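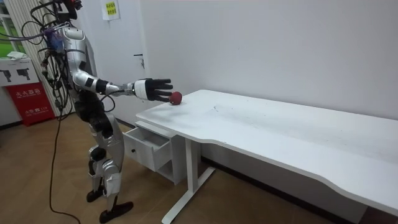

Vol. 11, No. 4

Search this newsletter Enter keywords Go

BEFORE WE SIGN FOR THE HUMANOID

By Aurelio Zabala, equipment planning

The spring capital list closes on a Friday in March, and the biggest line on it is one humanoid robot, two arms and two legs, proposed for kitting and light bench work at the Carretero building. I have been asked to write up where the request stands. I have also been asked to be positive. I will do one of those things.

The case for it goes like this. Our benches, carts and doors were built for people, so a machine shaped like a person can use them as they are. No new cells, no fencing, no conveyor changes. The Visix people made this argument very well when they came in, and half the room was sold before the coffee ran out. I had questions then and I still have most of them.

Start with the task. A hand reaching for a red ball on a white desk is a fair test of reaching and grasping, and I don't look down on it. Anyone who has tried to get a machine to close its fingers on something round knows how much work goes into that. But a ball on a clear desktop is a long way from a bin of gaskets that have stuck together, or a carton with the flap folded the wrong way. Our kitting line handles 200 part numbers. I asked which of them the robot could pick today, and I was told the question was better suited to phase two.

Phase two is not in the quote. That is my first objection, and I would like it settled before anyone talks about color schemes.

My second is the wiring. There is a thick mess of black cable around the shoulders of this thing and one long line running down past the hip to the floor. I understand that development machines look like that. I have no quarrel with it in a lab. On our floor, any cable that touches the ground is a trip hazard and a write-up, and carts go through that aisle all shift long. If the unit we are buying has a cable to the floor, the request needs to say where it goes and who walks around it. If it runs on a battery, the request needs to say how long a charge lasts while the arms are working, and how many spare packs come with it. The paperwork I have says "flexible power options," which could mean anything at all.

Third, the legs. I keep coming back to the legs. The bench work in the proposal happens at one bench. The parts come to the bench on a cart that somebody already pushes. I can't find a single step in the task list that needs walking, apart from the robot getting itself to work in the morning. Tadance quoted us a pair of arms on a fixed pedestal, and we could bolt it down and forget about balance, foot wear and what happens when it falls over. I asked the Visix rep what does happen when it falls over. He said it is designed not to. So was my ladder.

To be fair to the other side, there are points in favor. The hand is better than I expected. It has real fingers, and they open wide enough for most of what we handle. A pedestal with a two-jaw gripper would need a tool change for some of our kits, and tool changers cost money and jam. If the day comes when we want the same machine at a different station, legs would save us a move. I just don't want to pay for that day now, when no one has put it on a calendar.

WHAT THE QUOTE LEAVES OUT

I went through the Visix quote line by line with a marker. The base price covers the robot, one set of hands and a week of training. These are the items I had to go looking for:

Replacement fingers. They are listed as a wear part, with no price.

Software after the first year. Renewal is "at the prevailing rate."

A support stand or hoist for service work. Recommended, sold separately.

Floor work. Their site guide wants a level, dry surface with no loose mats. We have mats at every bench in the building, and the people who stand on them will want to keep them.

Someone to run it. The proposal shows no added labor. Every robot I have ever seen up close had at least one person fussing over it with a laptop, and that person gets a paycheck.

Insurance. I have called our carrier and am waiting to hear back.

Add those in and the payback moves from the 2 years in the proposal to something I can't calculate, which bothers me more than a bad number would. A bad number I could take to the budget meeting and argue over.

WHAT I AM RECOMMENDING

Hold the purchase and ask for a paid trial. Visix brings one unit to the Wenico annex for 4 weeks, and it works from our bins with our parts, on our benches, with no one from their side touching it during the shift. We keep a log of every stop and every dropped part. Tadance gets the same offer on the same terms. Whoever does better gets to talk to us about the fall budget.

We should also set aside a small amount this spring for the things we'd need in either case: better bins, labels that can be read by a camera, and benches that are all the same height. Ours are not. I measured the ones on the east side and found three different heights, and one with a wedge of cardboard under the leg. Fixing that helps the people working there now, whether a robot ever shows up or not.

I know some of you are excited about this, and I have heard that I am standing in the way of the future. Maybe so. I stood in the way of the voice-picking headsets too, and they are in a box under my desk if anyone wants them.

Supervisors, if you have a task you believe a humanoid could do better than a cart, a jig or a fixed arm, send it to me before the list closes. Include how many times a shift it comes up, what the parts weigh and what goes wrong with it now. Please leave out the links to videos – I have seen the videos.

Contact the editor | Copyright Carretero Equipment Planning. All rights reserved. | Back to top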